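I finally did the cardiac rehab program, all of it, and I have so much to say that my sister has banned the subject at dinner. So it's going on the blog instead!

Quick catch-up for anyone new. I'm 61, I had a stent put in last winter, and before that my idea of exercise was carrying groceries up from the garage in one trip. When the discharge nurse handed me a referral for rehab, I stuck it on the fridge under a pizza coupon and ignored it for three weeks. I thought it would be a room full of sad people on stationary bikes. I could not have been more wrong, and I want to talk you into going if you've got the same piece of paper on your fridge.

## What a session is like

Mine was at the Lutcombe Heart Center, in the basement, past radiology. You come in, clip on a little heart monitor, get your blood pressure taken, and start walking. My exercise physiologist was Zyanya Contreras, and I would follow that woman up a mountain. On the first morning I lasted six minutes on the treadmill and was terrified for all six. She stood right next to me, watched my rhythm on the screen, and told me what every bump meant. I had been scared of my own heartbeat since the hospital, and by the second week I'd stopped lying awake listening to it.

By the end I was doing 25 minutes with an incline, plus the rowing machine, plus these rubber band things I still can't do gracefully.

The other half of the program is classes. Medications, stress, sleep, what to do if you get chest pain (call 911, don't drive yourself, I know people who drove themselves!). And then food, which I had been dreading most.
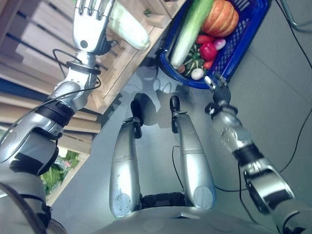 ## The salt business

My limit is 1,660 milligrams of sodium a day. That's what my cardiologist set for me, so please ask your own. I went home after the first food class and read every label in the pantry, and I was horrified. My favorite canned soup had 700 in one serving, and who eats one serving? I added up a normal day from my old life, sandwich and soup and takeout noodles, and got past 3,000 before dessert.

I was cranky for maybe two weeks. Everything tasted like cardboard. Then one night I bit into a plain tomato with pepper and lemon and it was so good I called my sister (see above, re: ban). Your taste buds really do come around — mine took most of a month.

Things that helped me:

- Vinegar on everything. Beans, greens, potatoes.
- Toasting spices in a dry pan first. Cumin especially.
- Rinsing canned beans, or buying the no-salt-added kind.
- Making a big salad dressing on my free evening and keeping it in a jar.
- Wrapping lunch in lettuce a few times a week. Bread was a sneaky source of salt for me.

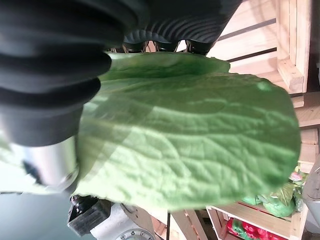 *Lettuce, my new sandwich bread.*

## Graduation, and after

They give you a certificate and a T-shirt. I cried, and so did the man on the next treadmill, who had claimed for weeks that he was only there for the parking validation.

Since then I've joined the walking group that does the Lurthorpe loop at 7 a.m. It's flat except for the bit by the old pump house, and somebody always brings a thermos. I keep my nitro in my jacket pocket and my phone charged. In June I walked the whole loop twice without stopping, and I sent Zyanya a very sweaty selfie.

If your doctor hasn't mentioned rehab, ask. Call your insurance too and find out what your copay is per visit, because mine added up faster than I expected and I wish I'd planned for it. Next post will be the bean chili recipe, I promise. I'm still fiddling with the cumin.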